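10/10/2018 – bed-making cell, left gripper dropout

Second day on the quilt routine. Left gripper stopped answering partway through run 31. No alarm on the pendant, only a stale position value that kept repeating. The arm itself carried on with its path, and that bothers me more than the gripper does. Botond Szekeres hit the stop.

Log shows 522 ms between the last good gripper message and the stop being registered. The supervisor should have caught it long before then. I checked the config and the heartbeat timeout was still set to 1,842 ms, left over from the Harb bench tests in September. My mistake, I copied the file across and didn't go through it.

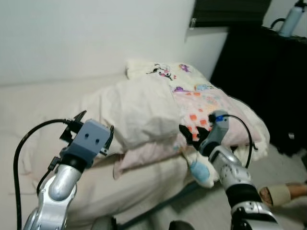

Went over the left cable next. Continuity was fine with the arm parked. With the wrist rolled to 86 degrees and the cable pulled gently by hand, the signal dropped out two times in nine tries. Swapped in the spare and got no dropouts in the same test. The old one is tagged and in the Trulley box, please don't put it back on an arm.

Changed so far:
Heartbeat timeout down to 100 ms, both grippers.
Loss of either gripper now stops both arms.
Wrist roll limited in software until the strain relief is redone.

Tested the new stop by unplugging the left gripper at low speed, quilt off. Both arms halted. Not yet tested with fabric held – if the right one is gripping when the stop comes, I don't know whether we want it to hold or let go. Ottó Borbély thinks hold. Ask Renstead what their cell does.

No full-speed runs until Ottó has read the config too.

Allavberg Lab Notes – contact the workshop desk – Back to top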